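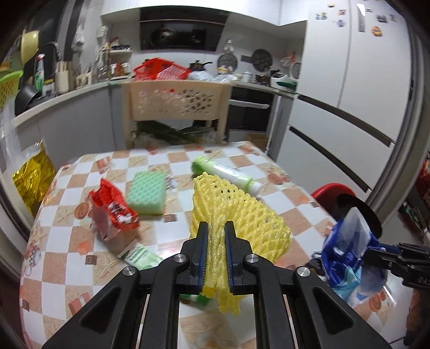
Kitchen drawer smells like old onions even after washing it. How do I get rid of it?

We moved into a rental in January and the deep bottom drawer next to the stove was clearly where the last tenants kept onions and potatoes. I took the drawer out, washed it with dish soap and hot water, dried it in the sun for an afternoon and put it back. Two days later the smell was back. It isn't strong when the drawer is shut, but anything I store in there picks it up. I put a stack of cloth napkins in it and had to rewash all of them.

The drawer is unfinished wood on the inside, bottom included. The front is painted. The cabinet around it is older than the rest of the kitchen. I tried an open box of baking soda for a week and couldn't tell any difference. I can't replace the cabinet and would like to avoid painting anything without asking the landlord first. Is there something that works on bare wood?

Posted by Gautam_R

Vinegar and sun first, then sealing it if that fails. Bare wood soaks up whatever leaks out of a bad onion or potato, and soap mostly cleans the surface.

Take the drawer out again and wipe the inside with plain white vinegar on a rag. Don't pour it in. You want the wood damp and nothing more, since a thin drawer bottom can swell and bind in its groove. Let it dry overnight somewhere with moving air. Do that two or three times over a few days. The vinegar smell goes away by itself.

While the drawer is out, look in the cabinet behind and under it. This is where I would put most of the effort. Deep drawers nearly always have a gap at the back, and things fall over it. When we bought our house I cleaned a drawer four times before I got down on the floor with a flashlight and found a potato against the back wall, or what used to be one. The stain had gone into the cabinet floor. Scrape up anything dried on with a plastic scraper, wipe it with vinegar, and leave the drawer out for as long as you can stand having a hole in your kitchen.

If it still smells after that, sand the inside lightly. I used 120 grit by hand and then 220. It took me 32 minutes for one drawer, and most of that was the corners. Vacuum the dust, wipe with a barely damp cloth, let it dry. Sanding takes off the top layer, where most of the smell is.

The last step is clear shellac. It blocks odors better than any of the water-based finishes I've tried, and it dries fast. Two thin coats on the inside of the drawer, sides and bottom. Open the windows while you do it and keep it well away from the stove with any flame or pilot light off, as the solvent is flammable. Leave the drawer out for a couple of days before you put cloth in it. Ask the landlord about this one, and about the sanding too. Mine said yes by text in five minutes when I lived in an apartment, but they aren't all like that.

Baking soda in an open box doesn't have much surface. If you want to try it again, spread it in a thin layer over the whole drawer bottom, leave it for three days and vacuum it out. Activated charcoal in a cloth pouch does more and costs a few dollars.

Posted by Demetrio Echevarría

Coffee grounds. Put them in a bowl and shut the drawer. My mother did this and it always worked, although the drawer smelled like coffee afterward so it depends if you like coffee.

Posted by tikwood59

Agree with checking behind the drawer. I'd also check the underside of the drawer bottom, which people forget to wash. If something leaked, it ran through the joint and dried under there. Also the runners, if they are wooden.

I would hold off on the vinegar if the bottom is that pressed board with a paper-like face. It puffs up at the edges and doesn't go back down. You said unfinished wood so you are probably fine, but check the bottom panel by itself. In older cabinets the sides are often solid and the bottom isn't. If it is pressed board, the easiest thing is to slide the panel out and cut a new one. On many drawers it slides out the back once you remove a few small nails or staples. I paid 19 dollars for a piece big enough to do two drawers, and the store cut it for me. Keep the old panel in a closet in case the landlord wants it back.

A liner helps too, but only after the smell is gone. If you put a vinyl liner over a damp drawer it traps everything and you will be back here in a month asking about mildew.

As for where to keep onions, I moved mine out of drawers completely. They need air, and so do potatoes, and they keep longer if they aren't next to each other. A wire basket on a shelf works, away from the heat of the stove. Go through it once a week and pull out anything soft. I do it on Tuesday because trash goes out the next morning.

Posted by Roltow

Update: there was an onion skin and a dark patch on the cabinet floor at the very back, right behind the drawer. I scraped it and have done two rounds of vinegar so far on the patch and the drawer. The bottom panel is real wood, I checked the edge. The smell is a lot weaker. Landlord says sanding is okay but he wants to see the shellac can first.

Posted by Gautam_R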